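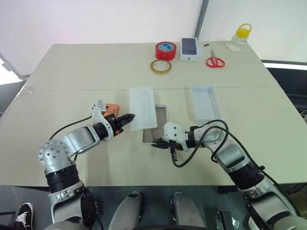 Working on a phone box on the Trornby bench, both arms fitted.

Trornby Two-Arm Bench Robot
Sold and supported by Hulme

Overview
Specs
What it can do
What it can't
Pricing

Hi, I'm Marjorie Crabtree and I run the product pages at Hulme, which means I'm the one who gets the emails that start with "OK, but can it fold my laundry?" I love those emails! I've answered enough of them by now that I figured the answers should live right on the page, next to the price, where you can see them before you spend any money.

Short version: the Trornby is a two-arm robot for light table work. It packs, unpacks, sorts, wipes and hands things over. Some of that it does well enough that I'd put it on a real packing bench tomorrow (and a few of our customers have). Some of it is slow and a bit painful to watch. Laundry is in the painful group. Sorry.

Who buys it

Mostly small shops that ship things in boxes, plus repair counters, plus a handful of college labs. We've had people buy one for the house too, and I always call them first to talk it over, partly to be nice and partly because returns on something this heavy are no fun for anybody.

What's in the crate

Trornby body with both arms attached
2 black two-finger grippers, already mounted
1 spare set of finger pads
Wrist cameras, left and right
Power supply and emergency stop button
Setup guide (printed, and yes, I wrote it, so please be kind)

You supply the table. A plain flat one with a pale top is what I'd go with, pushed up near a wall, with decent daylight if you can get it. Shiny tops give the cameras trouble. Seams between table panels are fine as long as they're flush.

Packing and unpacking: mostly yes

Phone boxes are my favorite way to show this robot off, and they're harder than they look. You've got a lid and a base that fit together with hardly any slack, a thin tray with a shallow recess, and a glossy phone that wants to slide. People do it without thinking. A robot has to find the edge of the tray, close its fingers on a rim that bends, lift it level and set it down square. Then it has to do the phone without dropping it!

The Trornby gets through a phone box when the parts start out spread apart on the table with some room around them. It likes to hold the box with one arm and work with the other, same as you would. If the lid goes on crooked it will back off and try again. I've timed it against myself and I won every single time, and I'm not quick.

Where it struggles is loose film. Those clear bits of wrap that come off new electronics are close to invisible to the cameras, and the fingers can't get under them when they're flat on the table. I'd have a person clear the film and leave the rest to the machine.

Tape: half a yes

It will pick up a roll of tape and move it where you want it. Standing on its side or lying flat, either one. Finding the end of the tape and peeling it? No. I can barely do that one myself. If you seal cartons all day, get a table-mounted dispenser and let the robot press the flaps down while you pull the tape.

Scissors: please don't

It can move a pair of scissors from here to there. It can't cut with them in any way I'd want to stand near. Two fingers just aren't made for handles with loops.

Jars with handles: yes

Lifting by a handle works nicely. Unscrewing a lid works about as often as it doesn't, so I don't list it as a feature.

Around the house

OK, the laundry people. Towels, sometimes, if they're small and you lay them out flat first (at which point you've done the hard part). Shirts, no. Dishes, I wouldn't, because the arms aren't sealed against splashes. Picking toys up off a table and putting them in a bin is very doable, and my favorite home use so far. It can't drive itself down the hall to find the toys, though, so somebody has to bring them over.

Do I think home robots will get there? I do. I just don't want to sell you this one as that one.
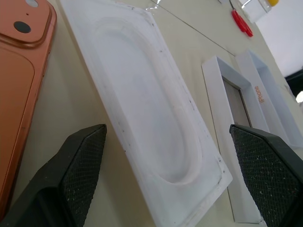
The grippers and pads

The fingers are simple on purpose. Each has a textured pad on the inside face with a diamond pattern, and that pattern does a lot for you on slick plastic and smooth card. It also collects lint like crazy. Brush the pads with a dry toothbrush at the end of the day, and swap them when the pattern starts to look flat. Spare pads come from Gernier in packs of 10, and they ship from our own shelf.

Teaching it a new job

You guide the arms through the task and the software, Dekik, learns from your tries. We suggest 100 good tries for a simple pick and place, and 1,000 if there's a tight fit involved, like a lid. It goes quicker with two people, one guiding and one putting the parts back. Mix up where you set things down, or it'll only learn the one spot. Bring snacks.

Price and wait

Prices depend on which cameras and support plan you choose, so send me a note through the contact form and I'll write you a real quote. Orders placed in January 2024 ship in April. Tell me what job you have in mind, and if you can, send a quick phone video of somebody doing it by hand. I watch all of them, and I'll let you know if I think the Trornby can handle it.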